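Home | Guides | Front of House | Kitchen | Contact

Fullero Bookings for Restaurants
Section 2: Setting up your tables 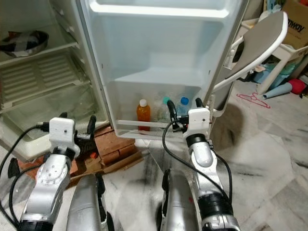
Before you take a single booking, Fullero needs to know what you have to sit people on. Allow 40 minutes, or longer if the chef wants a say.

1. Sign in at the host stand and open Floor Plan. The starter code is 1594. Change it, as every Fullero customer has the same one.

2. Tap Add Table and enter the number of seats. Enter the number that fit, which may differ from the number the owner believes in.

3. Drag each table into place. Tables dropped on top of each other will merge into one large table, and Fullero will cheerfully sell it to a hen party.

4. Set your sitting length under Timings. The default is two hours. Regulars will ignore it.

5. Press Publish.

Note: the Eminari plan allows up to 29 tables. Any more and you will need the Friesen plan, and probably another waiter.

Caution: do not press Reset Floor during service. It clears every seated party from the screen while leaving them in the room, still waiting for their starters.

If your till is a Dellby, link it now under Connections. Bills will then close tables by themselves.

12 shares | 3 comments

Related guides
Taking deposits
Handling no-shows
Printing the allergy sheet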